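Quarterly Housing Data Release -- Pre-Publication Check
Garg desk, Sun 10 May
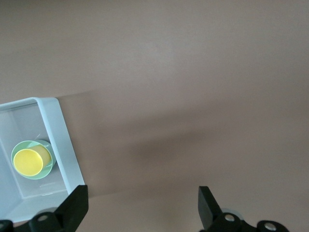
Tabletop with a band of shadow across it.

Starts table matches source file: OK. All 2,009 rows, lovely clean import!
Permits vs. year earlier: OK
Seasonal adjustment noted: FIX. Missing on 2 charts, easy one.
Dolbridge builder survey: OK -- 500 replies, our best response yet!
Rounding, one decimal: OK
Revisions flagged: OPEN. Drirano figures due in June.
Fosis backup tested: OK, restored in 6 minutes. So pleased with this!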